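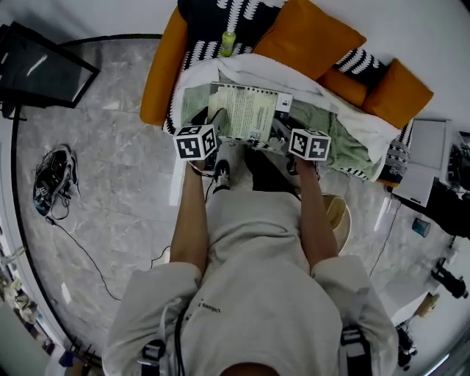 Recording with hand-held grippers in a home

These rules apply to every Gurusgate home session from September. Godfrey Kimaro looks after them, so send corrections to him.

Before you start

Lay a clean towel over any sofa or bed you work on. Put the box and the cloth on the towel, with space on both sides for the grippers.

Sit close enough to reach the far side of the box without getting up. A low stool is fine.

Check the marker cubes. All printed faces must be clean and flat. Replace a cube if a corner has lifted – tape over the pattern is not allowed.

Run cables behind you or along the wall, and check your harness straps are snug.

While recording

Hold still for 3 seconds at the start and end of each take. Keep sleeves and cloth off the cubes. Work at normal speed, and never press a gripper down to force a flap.

If you drop something, finish the take and mark it as a drop. Don't delete it.

Stop for 5 minutes after every 12 takes.

Afterwards

Name the takes before you leave the home. Asuka Aoki checks uploads on Tuesday, and unnamed takes are sent back.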